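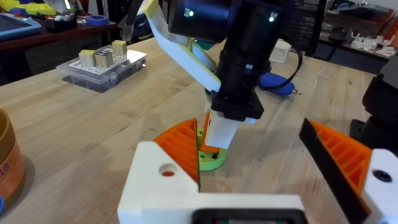
Orange fingers at the front, black arm behind.

Pellorano Town Band Music Library
Second progress report to the Mathebula Fund
Submitted 2018-06-10

Where we are

Your grant was for sorting, repairing and cataloging the band's sheet music, which had spent several decades in a closet behind the tubas. Our first report described the closet. We have left the closet. All of the music is now out, flat, and in boxes with lids, and the closet has gone back to storing folding chairs and one very large drum.

The catalog stands at 1,268 sets. A set, for our purposes, is everything needed to play one piece: a score if there is one, and a part for each player. In practice a set is whatever was in the folder. We found folders with a dozen second clarinet parts and no first, and one whose only content was a receipt for a sandwich. The sandwich doesn't have a catalog number.

Of the cataloged sets, nearly 800 are complete enough to put on a music stand. This is better than we told you to expect, and we would like some credit for having been gloomy in the application.

Repairs

Most of the damage comes from tape. At some point every band in the country seems to have discovered clear sticky tape, and ours took to it with enthusiasm. It turns brown, the glue creeps, and pages that were fine before they were mended are now stuck to the page behind. We've been lifting it off the marches first, as they get the most use and the roughest handling. The waltzes can wait. They have been waiting since the last time anyone danced to them.

Rust is the other problem. Staples and paper clips have come out of everything and been replaced by plain paper folders. The clips are in a jar, and we have been asked more than once whether we're keeping the jar. We are not keeping the jar.
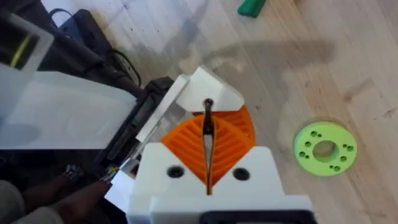
White housing and orange fingers over a light wooden floor.

The cabinets

You will remember that the budget included new flat-drawer cabinets from Vatel. They were delivered on time and are very handsome. They also arrived with drawers a half inch narrower than march-size folders laid side by side, a measurement we had supplied ourselves and had got wrong ourselves. Vatel agreed to swap the inner dividers and charged us only for shipping. The cost came out of the line marked "unforeseen," although we concede that a tape measure would have foreseen it.

The cabinets now hold marches, hymns and overtures. Show tunes are in boxes on top, in an order that makes sense to the saxophones.

The Skustness question

Several of you asked after "Skustness," the slow march that the band played at every town parade for years and that exists, as far as we know, nowhere but in our closet. We have good news and the usual kind. The good news is that we found it, filed under H, apparently for "heavy." The parts are clean and the handwriting is lovely. 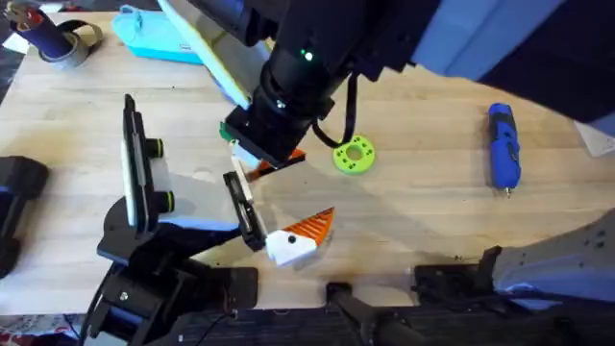

The usual kind is that 2 parts are missing, the solo cornet and the bass drum. Losing the bass drum is survivable, and our drummer claims never to have looked at it. The solo cornet has the tune. Older players have been humming it for us, and their versions agree for the first eight bars and then go their separate ways, with some feeling. We have asked neighboring bands to look through their own folders, since borrowed music is a long tradition in this valley and returning it is a newer one.

If nothing turns up by the end of summer, we'll write a cornet line from the harmony parts and mark it clearly as our own work, so that later players know who to blame.

Money

Spending is within the total. We are over on folders, under on travel, and even on everything else. The travel line was for visiting the county library's conservation bench, and they very kindly came to us, took one look at the tape, and stayed for the afternoon. We ask your permission to move the unspent travel money to folders. People keep bringing us more music. It arrives in grocery bags, often with no name attached, and once it was left on the step in the rain.
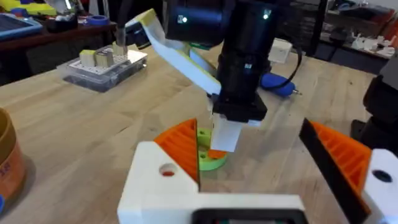 The bags have made a mess of our timetable. We had allowed 7 weeks for the final round of checking and would like to start it with the door firmly shut, so new arrivals after the end of this month will be listed but not sorted. A polite sign has been made. A less polite one is in the drawer.

What's left

The remaining overtures need repair, and the catalog needs a second pair of eyes on its spelling, particularly the French titles, which were entered by someone who doesn't speak French and then corrected by someone who speaks a little. A printed copy of the catalog will go to the town library, and one to you if you want it. It is long and not much of a read.

The closing concert is set for October, in the school hall, with a program drawn entirely from the repaired sets. "Skustness" is down for the second half, with or without the cornet. Seats will be held for the Fund, well away from the drum. Please let us know how many, and whether the transfer to folders is all right, as we've more or less run out.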